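Home | News | Press releases | Suppliers | Contact us

Cirnent sets out plan for buying linen-handling equipment, with budget fixed before any order is placed

16/05/2026

Cirnent, which runs serviced apartments and small hotels, has published its plan for buying automated equipment for folding towels and dressing beds. The plan covers how the money will be set aside, what suppliers will be asked to show, and what will happen to the work of the housekeeping teams while the equipment is being tried.

No order has been placed. The company said it was putting the plan out now so that suppliers, staff and the owners of the buildings it manages all have the same information.

The first site will be Plonunley, where Cirnent looks after 30 rooms. If the trial there meets the terms set out below, a second site, Gradell, will be considered in the following budget year. There is no commitment to go beyond those two.

What is being bought

The plan splits the equipment into two lots.

Lot one is a fixed folding station for the linen room. It takes clean, dry towels from a bin, folds them to a set pattern and stacks them by size. Machines of this kind are already sold to large laundries, and Cirnent expects to choose from existing models, provided one can be found that fits through an ordinary door and runs from a normal socket.

Lot two is a mobile unit with one or two arms that can work in a guest room. It would be asked to place folded towels on a made bed and, later, to shape them in the way the housekeeping team does now. Cirnent does not expect to buy lot two outright. It will be hired for a trial of three months, and the hire contract must allow the company to hand the unit back at the end with no further charge.

The two lots are being bought separately and a supplier may bid for either or both. Joint bids will be accepted if one firm is named as the lead and that firm takes the service calls.

How the budget works

The money for lot one comes out of the normal replacement budget for laundry equipment. A tumble dryer and an ironing press at Plonunley were both due to be replaced this year. The dryer will go ahead. The press has been inspected and passed for further use, and its share of the budget has been moved to the folding station.

Lot two is paid for from a separate trial fund. Spending from that fund is capped, and it can't be topped up from the room maintenance budget or from staff hours. If the hire, the training and the insurance together come to more than the cap, the trial will be made shorter.

Suppliers are asked to price the following as separate lines, and bids that give only a single total will be sent back:

- the machine itself, or the monthly hire
- delivery, setting up and removal
- gripper pads and other parts that wear
- software, including any yearly fee after the first year
- service visits, with the price of a visit outside normal hours
- training for five members of staff
- any change needed to the room, such as extra sockets, shelves or markers on the wall

Cirnent said the last three lines had caused the most trouble in earlier purchases. A set of cleaning machines bought for another building came in under budget on paper, and then needed new charging points in three corridors and a service contract that had not been mentioned in the quote. Those costs were met in the end, but they took money from redecorating.

Wearing parts must be priced for a year of normal use. For the folding station, suppliers should assume 1000 towels a week. For the mobile unit they should give a price for each pad and say how often it would need changing.

"We have bought equipment before on the strength of a good demonstration," said Shireen Mathebula, who is in charge of purchasing at Cirnent. "The demonstration was done on new white towels that had never been through a wash. Ours have been washed many times and they come in several colours and weights. This time we are sending our own towels to every supplier and asking them to use those."

Test items and how they will be judged

Each supplier who passes the first stage will be sent a box of used linen. It will hold bath towels, hand towels and face cloths in the colours used at Plonunley, along with one flat sheet and two pillowcases. The linen is to be returned after the test, and any damage should be reported. Damage will not rule a supplier out, but failing to report it will.

For lot one, the test is a plain fold into thirds and then in half, with the hem on the inside. A person from the housekeeping team will check the stack by hand. The supplier will be asked to run the machine for a full working shift, including the time needed to clear a jam.

For lot two there are three tasks, in order of difficulty. The first is to carry a folded towel from a trolley to the bed and set it down flat. The second is to fold a towel on the bed without marking or pulling the sheet underneath. The third is to make one of the simple shapes that guests find on their beds, starting from a towel folded to a point.

The third task is not required to pass. Cirnent included it because the shaped towels take up a good part of the time spent finishing a room, and because it wants to know how far off the equipment is before it plans any spending beyond the trial.

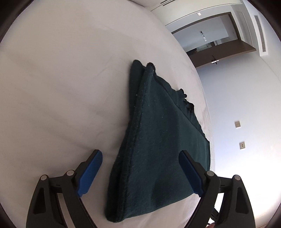
The sheet matters as much as the towel in these tasks. A bed that has been made and then creased has to be made again, and that takes longer than the fold did. Suppliers will therefore be marked on the state of the bed afterwards, and a unit that leans on the mattress or drags the cover will lose marks even if the towel is right.

Grip is the other point the company will look at closely. Terry towelling is thick, and a folded edge can have several layers in it. Suppliers should say in their bid how their gripper holds a folded towel without letting the inner layers slip, and whether the same pads can be used for sheets. They should also say how lint is cleaned from the pads and how long that takes.

Staffing

The housekeeping team at Plonunley was told about the plan before it was published. No hours are being cut for the trial. Time saved in the linen room will be used for deep cleaning, which at present is fitted in when rooms are empty. Staff who take part in training will be paid for it at their usual rate.

The company has asked Magagula, a firm that advises small hotels on equipment, to sit in on the tests and write a report. Magagula will be paid a fixed fee and has no share in any sale. Its report will be given to the housekeeping team at the same time as it goes to the directors.

Timetable

Bids for both lots are open now. Boxes of linen will go out to suppliers who pass the first stage. The folding station should be in place and working by October, and the hire of the mobile unit will start once the folding station has run for a month without a major fault. A decision on Gradell will be made after the report is in.

Suppliers who would like to see the linen room and a guest room at Plonunley before bidding can arrange a visit through the purchasing office. Visits are in the late morning, after the busiest part of the room changeover. Please bring the outside measurements of your equipment, including the width with any side panels fitted.

"If nothing passes, we keep the money and look again next year," said Ms Mathebula. "The dryer still needs replacing either way."

Contact: Shireen Mathebula, Purchasing, Cirnent

Comments (4)

linenroom_jo
Good to see wearing parts asked for as a separate line. We pay more for belts on our folder than we ever did for the finance.

P. Harcastle
Will you take bids for a refurbished folding station? We have one that fits through a standard door but it is an older model.

Cirnent Purchasing
Yes, refurbished machines are fine for lot one. Please give the year it was made and the hours run, and price the service visits in the same way as for a new one.

twelvebeds
We looked at something like your lot two last year and gave up over the insurance. Would be very interested to read the report if it is going to be made public.

Recent press releases

Gradell reopens after work on the heating
New dryer for Plonunley: notice to suppliers
Changes to how we pay small suppliers
Cirnent moves to one towel size for hand basins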